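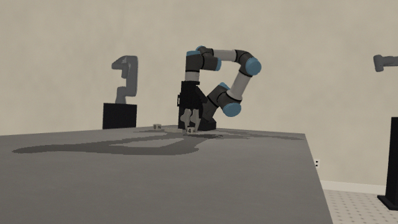
O braço no simulador, com a garra por cima do cubo. As sombras saíram mais bonitas do que o meu código.

Passei boa parte de julho a discutir com um planeador de trajetórias e perdi quase sempre. O projeto chama-se Prester, nome que escolhi quando ainda achava que ia ter tempo para escolher outro, e a tarefa cabe numa linha: descer a garra até um cubo pequeno, fechar os dedos, subir, largar noutro sítio. Uma criança de dois anos faz isto enquanto grita por bolachas. Eu tenho um doutoramento por acabar e uma placa gráfica que aquece a sala.

A primeira coisa que correu mal foi a cinemática inversa. Para a mesma posição da garra há várias posturas possíveis do braço, e o meu solver escolhia uma diferente de cada vez, conforme a semente. Com o cotovelo de um lado, descida impecável. Com o cotovelo do outro, o braço dava uma volta digna de ginástica rítmica para avançar 4 centímetros. Resolvi a coisa da maneira menos elegante que conheço: passei a usar a configuração atual como semente e a rejeitar tudo o que mexa demasiado no punho. O artigo que eu andava a ler propunha uma otimização lindíssima. A minha versão é um if.

Depois veio a perceção. No simulador podia simplesmente perguntar onde está o cubo, e durante umas semanas foi o que fiz, com a consciência tranquila de quem copia no exame. Quando troquei a pose verdadeira pela estimada a partir da câmara virtual, o detetor decidiu que as sombras na mesa eram objetos. Objetos compridos, escuros e, pelos vistos, muito apetecíveis. Em 27 tentativas, 7 terminaram com a garra a fechar-se solenemente sobre uma sombra. O registo dizia «preensão concluída», porque eu só verificava se os dedos tinham chegado ao fim do curso. Chegaram. Não havia lá nada para os impedir.

Agora verifico a abertura final dos dedos e comparo-a com a largura do cubo. São umas 20 linhas, comentários e um palavrão incluídos. Também passei a variar a posição da luz em cada episódio, o que piorou tudo durante dois dias e depois melhorou sem explicação que eu consiga defender em público.

Falta a orquestração. Tenho tudo pendurado no Flonow, que é ótimo a desenhar caixinhas ligadas por setas e menos ótimo a dizer qual das caixinhas morreu. Se um nó do planeador expira, os seguintes continuam a trabalhar com a última trajetória válida, cheios de boa vontade. Já abri um ticket. Responderam-me que é configurável. Ainda não encontrei onde.

A seguir quero pôr o controlo em força nos últimos milímetros da descida, para deixar de fingir que sei a altura exata da mesa. O ramo já existe, chama-se «descida-final-agora-a-serio» e não compila.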